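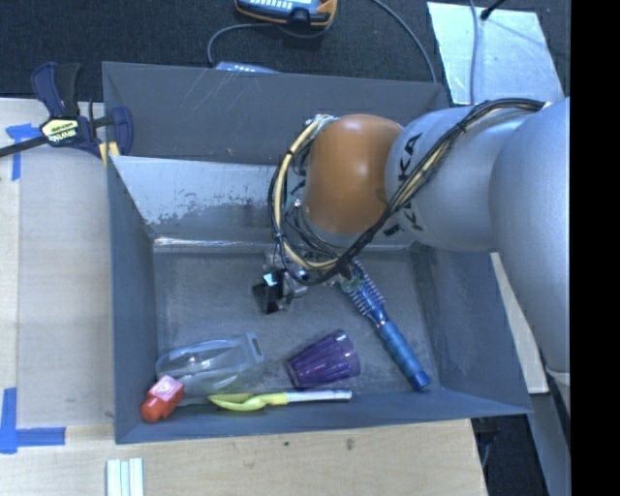
Thursday, bin picking, clutter runs

OK so today was the day for the new grasp ranking, the one where we stop trusting the first proposal and let the scorer look at the top 15 before the arm commits to anything. Rangi merged it last night and I got in early to try it before the Hollis people needed the cell back.

Short version for anyone skimming: better on the handles, no better at all on the see-through stuff, and I have a new theory about the walls.

Long version. I ran 52 attempts with the mixed set (hairbrush, purple cup, clear scoop, the yellow-green utensil, the red thing that loves the corner, you know the gang). Same rule as in June: I tip everything in, no arranging, no rescuing an object unless it has been missed 3 times in a row. I did have to rescue the scoop. More than once. The depth map just has a hole where the scoop should be, and then the proposals land on whatever the sensor thinks is behind it, so the scorer is happily ranking 15 grasps on bare floor. Ranking garbage more carefully doesn't help much!

The brush is the fun one. The old version kept going for the bristles, I guess because the head is the fattest part and looks like a nice cylinder from above, and then it would slip out halfway up. With the ranking on it went for the ribbed handle on nearly every try. I was grinning like an idiot. Mereana came by and asked if I'd changed the gripper force and no, I hadn't touched it, same setting as Monday's log (wherever that ended up, Rangi please put it back in the shared folder).

The cup is in between. It's translucent but the facets give the camera something to chew on, so we get patchy depth and the grasps come out a little high. When it's lying on its side with something tucked under it, like the end of that long utensil, the arm tends to drag both. I scored those as failures. Mereana thinks they should be their own category and she's probably right, I just didn't want to change the sheet in the middle of a run.

Now the walls. Bare metal, sloped, shiny in patches, and the seam along the back throws a bright line that the segmentation sometimes calls an object. I got 5 proposals on that seam in one single cycle. Five! Rangi's fix is to mask out a strip along each wall, but then we lose anything that slides up against the side, and the red one lives there. I'd rather feed the bin model in and subtract it. We know where the bin is. It's clamped, there's blue tape down on the wood for lining it up, it shouldn't be going anywhere between runs.

Cables: the loop by the orange joint still bugs me on the far left reaches. Didn't snag on anything, but I capped the wrist rotation anyway and that rules out some grasps the scorer liked. So today's numbers are a bit unfair to it. Writing that down so I don't forget and compare them straight against June.

To do
- rerun with the bin subtracted, same seed order
- ask Hetness if their matte spray washes off plastic (want one sprayed scoop and one plain one)
- split "dragged two" from "missed" in the sheet
- Rangi: why does the scorer take longer on the first cycle? warmup?
- uncap the wrist once the loop is re-tied

Raren demo is still on, as far as I know. I'd leave the scoop out of it.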